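Home Docs Releases Issues Contact

# clavik-sync

Tools for lining up the wrist camera stream from a Clavik hand-held gripper with its pose log. Maintained by Yulan Su at Tillel.

## What it does

- reads one recording folder and checks that every frame has a timestamp
- resamples poses to the camera clock
- drops frames where the tracker lost lock for more than 80 ms
- writes one file per episode for the Hubmann policy trainer

## Lens and masking

The wrist lens is very wide, so straight walls and railings come out curved. Frames are stored as recorded. Run `undistort` only if your model needs it.
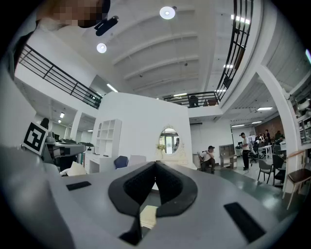
## Mask settings

The gripper body fills the lower half of the view. `mask_body` blanks the gray housing and leaves the notch in the black V-shaped pad alone. Faces are pixelated before export; check the top corners by hand, where the detector misses partial heads.

## Known problems

- Square markers near the left border decode poorly. Set `marker_margin` to 13.
- Episodes shorter than 10 frames are skipped with no warning.
- The Geddale viewer shows poses one frame late.

Last edited 19 May 2025.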